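Refugio interior en caso de alerta aérea

Elija una estancia sin ventanas, con dos tabiques entre usted y la fachada. Retire estanterías altas y espejos.

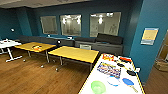 Si no queda otra opción que una sala con cristales, pegue cinta ancha en aspa y siéntese por debajo del alféizar. La cinta retiene fragmentos; no frena la onda expansiva.
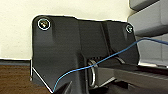 Guarde el agua a 50 cm de la puerta, en bidones cerrados. Revise el precinto cada mes de mayo.
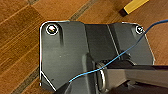

Waltraud Wunderlich: En mi edificio cortamos también el gas antes de bajar. La llave, siempre etiquetada.

Radio a pilas, linterna y silbato van en la misma bolsa, con las pilas fuera del aparato.

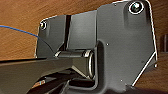
Tornillos embutidos en carcasa gris oscuro.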